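Notebook, bench 2, April

Drying of the walnut ink, second batch

Started 9:40. Loretta Mbeki asked me last week why the ink from the first batch makes a skin in the jar, and I did not have a good answer. So this time I changed one thing only, the gum. The husks are the same sack from the Bostamska orchard, soaked and boiled as before, then passed two times through the old cotton.

Batch B: 500 ml of strained liquid, 23 g gum arabic (the Leser powder, not the lumps), 2 cloves. I added the gum slowly while the liquid was still warm. It took 17 minutes of stirring until I could not feel grains at the bottom with the glass rod. In batch A I stopped much earlier, and I suspect now that the skin comes partly from this.

Color on the Udex paper is a good brown, a little redder than A. On the cheap paper it spreads in small hairs along the fibers. Ignacio Kincaid tried it with his steel nib and he says it flows better than A but the thin lines look weak. I agree with him about the thin lines. With the reed pen I do not see the problem. 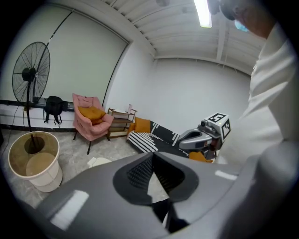
White top and blue face mask, April.

After lunch I made the strips for the drying test. Every strip has one line with the nib, one with the reed and one flat wash with brush. I touch them with a clean finger at one minute, then at five, then at ten. The wash is still sticky at ten minutes, and this is too long for our use. The lines are dry at five.

Mistake: I wrote the strip numbers with pencil on the back and then put them face down on the blotter, so strips 3 and 4 are stained. I repeated both and threw away the first ones.

Smell is okay, the cloves cover it. Lid stays loose tonight. Please do not move the jar from the window shelf.

To do:
Make batch C with half of the gum, same stirring time.
Ask Dissanayake for the price of the smaller bottles, brown glass if they have it.
Put one strip of each batch on the south window, cover half with card.
Wash the cotton. Cold water first, no soap.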